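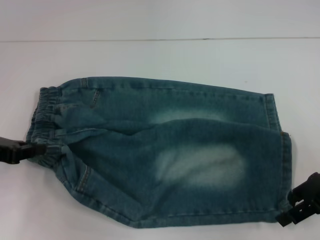
Two grippers on a pair of denim shorts, already folded lengthwise, during the folding demo.

How to watch a robot demo without getting sold

I go to a lot of open days. Usually there is coffee, there is a talk, and then a pair of arms does something domestic while people hold up their phones. Last November it was laundry at Urnwood, on a bench set up by a company called Kuruno, and I came home with a page of notes that turned into this guide. It's meant for people who may have to sign off on buying one of these things, or who get sent to look at one and write it up for the boss.

Before you go

Ask for the task list in writing. The invitation said "garment handling," and that could mean anything from a washcloth to a fitted sheet. Rochelle Lyons, who handled the visitor bookings, sent me a list of 17 items when I asked. The demo I got covered 3 of them. I wouldn't have known that without the list.

Pack something of your own. Clean, ordinary, a bit awkward. I took a hooded sweatshirt with a drawstring.

Get there early. The doors opened at 10 and the first run was at 10:30, so there was half an hour to stand by the bench before it got crowded.

Step 1. Look at the starting state

Most of folding laundry is finding out what you've picked up. If the garment is laid flat before the arms move, the hard part has been done by a person. Ask to see a run that starts from a heap. If the answer is "that's on the roadmap," write down the word roadmap and carry on.

Step 2. Look at where it grips

Take the shorts in the picture. One gripper has the elastic waistband, the other has the bottom corner of the hem. Those are sensible places. The elastic bunches up and gives the fingers plenty to pinch, and a stitched hem is thicker than the cloth next to it. You can see the denim pulled tight near the right-hand gripper, with little creases running out from it.

What I'd want to know is whether the machine found those places or was told about them. Ask for the same garment turned around, then turned over. Denim is also a kind choice. It's stiff and it stays where you put it. A thin T-shirt is a much better test.

Step 3. Look at the table

Plain white top, pale backdrop, nothing else lying on it. Fine for a demo, and every vendor does it. Your table will have a tape gun on it. Put a sheet of patterned paper under the garment if they'll let you. Kuruno's people said no to the paper and yes to my sweatshirt, and I give them some credit for the second one.

Step 4. Time it yourself

Start when the garment is put down and stop when it could go on a shelf. Include the pauses. Any video on the wall should have its playback speed printed on it, and if you can't find one, ask.

Step 5. Find out who is driving

Ask it plainly: is a person controlling the arms right now? Noura Sfeir, the engineer on the bench, gave me a straight reply, that some runs that day were autonomous and some were operated by hand to collect training data. Good. Then ask which kind you are about to see, and ask again before the next one. The signs on the bench didn't say.

Step 6. Ask about the failures

You want the number of attempts along with the number of successes. I was told 700 folds had been logged on the setup. Folds logged is one figure. I asked how many tries that took and was promised an email.

Step 7. Write it up the same day

Keep what you saw apart from what you were told. I use 2 columns on one sheet of paper. My "told" column is always longer, and at Urnwood it ran onto the back.

If you've been to the Okafor open day, I'd like to hear what garments they used and whether you were allowed to swap any. No email from Kuruno so far.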